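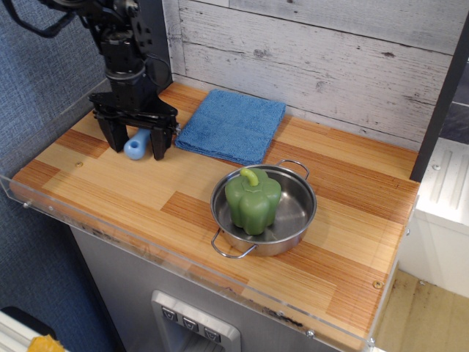 Figure 1. Gripper over the light blue utensil, with the pot, the toy pepper and the folded towel on the counter.

Equipment Plan and Budget for a Kitchen Manipulation Bench
Remzi Yalçınkaya and Radwa Alaoui
Project report, submitted 2024-03-07

1. Purpose

Our project group was asked to plan a second bench for the Inskip teaching lab so that two teams can work at the same time. This report covers what we think should be bought, what can be made in the shop, and what can wait until next year. It does not cover software. The lab already has that and it can be copied over.

2. What the first bench taught us

We worked on the present bench before writing any numbers down. The arm itself gave us less to think about than the parts around it. The clear lip along the edge of the counter should be kept in the new design. The front edge of the counter has scuffs and small chips in it, so we want a spare top in the budget from the start.

Small objects should cover several kinds of handling. A rigid thing with a thin profile, a metal container with handles, a lobed toy vegetable and a folded cloth are all different problems for a two-fingered gripper. Shiny metal is also harder for our depth camera, and we would keep at least one steel pot in the set for that reason.

3. Arm and gripper

We compared two suppliers. Isano sells a complete arm with the gripper fitted. Hirnard sells the same class of arm as a kit, with the gripper as a separate order. The kit is $300 cheaper. Radwa built a similar kit last May and it took her most of two weeks, including one servo that had to be sent back. We recommend the Isano arm if delivery can be promised before the term starts, and the Hirnard kit if it cannot.

Either way, order spare fingers with the arm. 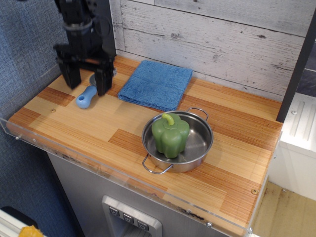
Finger clearance needs to be checked before the order goes in. When a flat object lies directly on the counter, the tips have to come down very close to the surface, and a small height error means contact with the wood. Longer fingers do not solve this. Softer tips might, and a set costs $50 from either supplier. We put one set in the budget.

4. Counter and surroundings

The shop at Ostport can cut the counter and the backsplash boards. Their estimate was $500 for both, with the lip and screws included. We asked for the same striped wood pattern so that recordings from the two benches look alike. A plain top would be easier to cut, but then the vision results could not be compared directly.

The spare top is quoted separately and we are still waiting for the price.

5. Small items

Toy food, utensils, towels and a pot: almost $50 in total. Buy two of everything.

6. Open questions

Power. The wall outlet behind the planned location is shared with the bench printer, and Remzi has asked for the circuit rating.

Storage. We would like 5 bins with lids under the new bench, labeled by object type.

Delivery. Isano has not confirmed a date. If there is no answer by the next project meeting, we will send the Hirnard order form for approval.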